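Small Room, Long Decay

The hall at Skerkow was built for grain, and it still treats sound as something to be stored. Low notes stay near the floor. High strings go up into the roof and come back late. For a folk group with a fiddle, two accordions and a bass drum, this makes the first half hour of any sound check a matter of taking things away.

Horkov, the nine-piece band now on the second leg of its tour, did this with little fuss in July. The drum was moved off the riser and onto carpet. The accordions, which had been miked from both sides, lost their left-hand microphones. What remained was thinner on paper and much clearer in the seats.

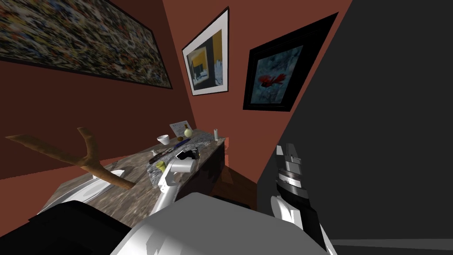 A listener in the back row thought the change had gone too far, and wrote afterward that the bass side of the accordions "might as well have stayed on the bus." The complaint is fair for the slow airs. In the dance sets, the drum and the bass fiddle already fill that range, and a third source only blurs the beat.

The set ran to 19 tunes, most of them grouped in pairs. Keys were kept close together – G, D and A minor for nearly all of the first half – so that the fiddles did not have to retune. The vocal numbers were placed after the break, when a full house had soaked up a good part of the echo.
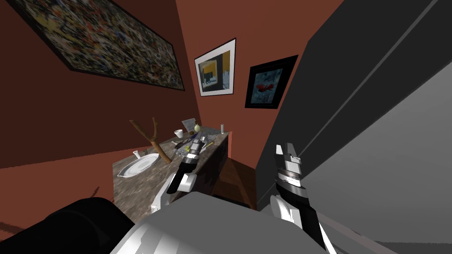
Does a hall like this need amplification at all? For a solo singer it does not, but a band with a drum needs enough to bring the voice level with it.

Magesa, the opening duo, made the same point by playing with 2 microphones and no monitors. Their harp and low whistle carried to the doors. The one weak spot was a spoken introduction, lost past the middle rows.

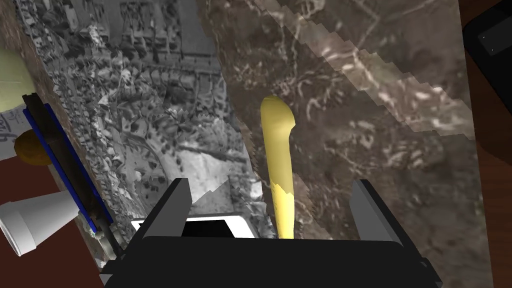
Horkov's closing set was the better test. It began with the Poken reels, taken slower than on the record, and built by adding players in place of volume. The last chord was left to ring until the roof had finished with it. The recording made that night runs to 49 minutes and keeps the room sound as it was, with no added reverb.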